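# Chapter 6: Supporting Books on Open Shelves

After working through this chapter, you should be able to:

- tell a support from a divider and say when each is needed
- choose a block of suitable weight and footprint for a row of books
- recognize the early signs of spine lean and page-block sag
- set up and record a short shelf trial

## 6.1 The leaning problem

A bound book is stable when it stands square on its lower edges and is held lightly on both sides. Remove one side and the book begins to act as a lever. Its weight still presses down, but the line of that weight no longer falls through the middle of the base. The top travels outward, the lower edge slides the other way, and the book comes to rest at an angle against whatever it meets first.

Paperbacks are affected more than hardcovers. A hardcover has stiff boards that extend slightly past the pages and carry the load at the edges. A paperback cover is trimmed flush with the pages, so the whole page block rests on the shelf. When a thick paperback leans, the pages shear against one another and the glued spine takes up the strain. A book left for months in this position may keep the slant after it is returned to upright.

The angle of lean matters less than the length of time. In the Korska reading room, which serves as the main case in this chapter, returned books were left leaning over a weekend with no lasting change. Books left from October until the next shelf check showed a set in the spine.
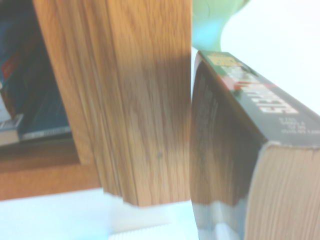 Three properties determine whether a block will hold a row: weight, friction at the base, and height relative to the books. Weight resists sliding. Friction lets a lighter block do the work of a heavier one, and can be raised with a thin pad of felt-backed rubber. Height governs where the push is received. A block that meets the book only near the shelf leaves the upper part free to tip over it. For mixed rows, the block should reach at least 60 percent of the height of the tallest book.

Wood is a common choice. It is easy to cut, does not mark covers when sanded, and can be matched to existing shelving. Its faults are at the ends. An end that has not been cut square will rock, and any rocking is passed on to the row. Check each block on a flat surface before use.

**Key term.** *Face contact*: the area over which a support and a book cover touch. A leaning book has low face contact, usually a single line or corner. An upright book held by a square block has high face contact.

## 6.2 Shelf trial

The trial uses one shelf, one block, and 15 books of mixed size. Keep the Wollmont record sheet from Chapter 5 at hand.

1. Stand the books upright from the left end of the shelf.
2. Place the block against the last book without squeezing the row.
3. Remove 8 books from the middle and leave the gap open.
4. Record which of the remaining books lean, and in which direction.
5. Close the gap, reset the block, and record again.

Section 6.3 applies the results to deep shelves, where books may also slide toward the back panel.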